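Herstead Opens Its Gripper Bench Results to Small Shops and Schools

Two grippers, one arm and a great deal of patience went into a comparison that plenty of our customers have been asking for
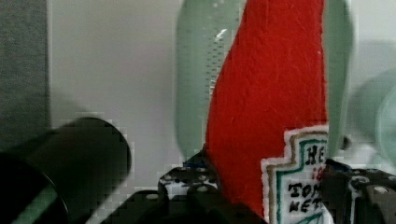
Jaime Frade wrote back after reading the early draft that he had bought three grippers in his life on the strength of a catalog page, and that what he had wanted each time was a plain account of how the fingers behave on something soft. That letter was pinned up over the bench for most of the project, and we hope he will find the finished report closer to what he was after.

HERSTEAD, February – The Herstead workshop is very pleased to share the results of its winter gripper trials, a long and at times rather stubborn piece of work that set the Flimex two-finger gripper beside the Upadhyay two-finger gripper on the same arm, with the same controller and the same small camera at the wrist. The full report is free to download, and so are the settings files, the trial sheets and the drawings for our test stand.

The trials ran to 403 grasps in all. Most comparisons we have read make use of blocks and cylinders, and those are fine things to start with, but the people who call us for advice are handling packages, bottles, cloth goods and toys. So we went looking for objects with a bit of give in them. A red felt piece shaped like the upper part of a ketchup bottle, with an embroidered label sewn on, became one of the most useful items on the bench. Felt squeezes down, springs back and sheds a little fuzz, and a stitched patch gives one finger a different surface from the other.

"I have a soft spot for that ketchup bottle, I will admit it," said Hortensia Zapata, who led the trials. "With a hard object you find out in a moment whether your grip is any good. With felt you can close the fingers, feel very proud of yourself, lift, and then watch the thing slowly turn around on you. We learned more from those slow turns than from all the clean drops put together."

On firm objects the two grippers finished so close together that we would not steer anyone toward one or the other. On soft objects the differences were easier to see. The Flimex closed more gently at its factory settings and held its position better when the object sagged. The Upadhyay was quicker, and it did very well once we had lowered the closing force, though getting to that setting took us most of an afternoon and a good deal of coffee. Of the 403 grasps, 112 were made on felt and other cloth items, and those have a chapter to themselves.

The report also spends several pages on the wrist camera, a subject we had meant to cover in a paragraph. A camera that close to the fingers gives a lovely view of the contact area, but a large object can fill most of the picture and hide whatever stands behind it. Pale, see-through plastic against a light wall was also hard to pick out once it fell out of focus. We tried two mounting angles and print the results for both. Readers who plan to work from a wrist view alone may want to look at that part first.

The controller software was Drinasex, used as it comes, with no changes beyond the force limits and the closing speed. We chose it for the simple reason that our bench already runs on it – and we would be glad to hear from anyone who repeats the trials on something else. The trial sheets leave a column free for exactly that purpose.

"Please do write to us if your numbers come out different," Zapata added. "I would much sooner have a long letter full of disagreements than a polite thank-you note, although the thank-you notes are very nice too."

Visitors are welcome to try both grippers for themselves at our open bench hours, which run through the end of February from two in the afternoon. Bring along an object that has been giving you trouble, so long as it is clean and can be held in one hand. Schools may borrow the test stand for two weeks at no charge, and the loan form is at the back of the report.

About Herstead
Herstead has been repairing and fitting workshop equipment since 1921, and these days gives a good part of its floor to small robot arms and the tools that go on the end of them. The workshop offers advice, fitting and bench testing to small manufacturers, packers and schools.

Press contact: Hortensia Zapata, Herstead workshop
Printed copies of the report are available on request.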